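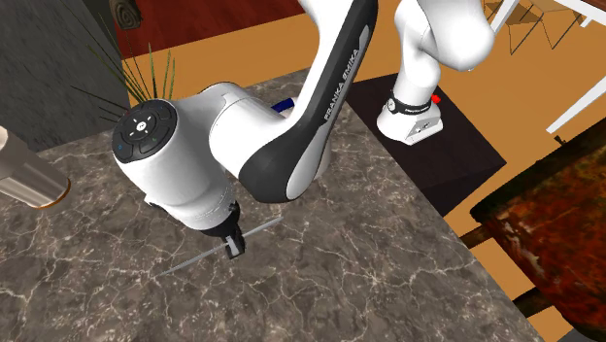 A small thread on a lemma I teach every October, and which I like more each year. Draw some points on paper and join them with lines in any way you wish. At each point, write how many line ends arrive there. We call this number the degree of the point. Paper is not necessary, by the way. Look at the pale veins on the dark marble, the way they branch and branch again: take every fork as a point and every piece of vein between two forks as a line, and you have the same kind of object. Where a vein simply stops, that is also a point, of degree one.

2/ The lemma: the number of points with odd degree is always even. It can be zero, two, four and so on. It can never be one or three.

3/ Proof. Add all the degrees together. Each line has two ends, so it gives exactly two to this sum. The sum is therefore twice the number of lines, and so it is even. The points of even degree give an even part. What remains must be even too, and a sum of odd numbers is even only if there is an even quantity of them. Finished.

4/ It is often called the handshaking lemma. At a party, the number of guests who shook hands an odd number of times is even. My pupils in Mirholm find this version easier to remember, but they forget to say that a person does not shake his own hand. (In a drawing, a line may return to the same point. Then it counts twice there, and the proof still works.)

5/ An exercise. Can you draw 100 points, each of degree three? Yes. The sum of degrees is 300, so you need 150 lines. Can you do it with 101 points? Try for a minute before you read the next post.

6/ You cannot. The sum would be 303, and no whole number of lines gives this.

7/ Now the part with the pencil. You want to draw a connected figure without lifting the pencil and without going twice over any line. When the pencil passes through a point, it uses one line to come in and one to go out. So only the start and the finish may have odd degree. If there are no odd points, you finish where you started. If there are two, you start at one and finish at the other.

8/ And if there are more? Take half the number of odd points. A connected figure with 18 odd points needs nine strokes of the pencil, and nine are enough. To see why they are enough, join the odd points in pairs with extra lines, draw everything in one closed tour, then erase the extra lines. The tour falls into nine pieces.

9/ Wilson Bedoya asked me if this works also when the lines cross. Yes, but you must decide first if a crossing is a point or not. If it is, it has degree four, which is even, so it changes nothing for the count of odd points. I had never thought to say this in class. Thank you, Wilson.

10/ Correction to post 8: two of the odd points may already be joined by a line. The extra line is then a second one between them, and this is allowed. I should have written it there.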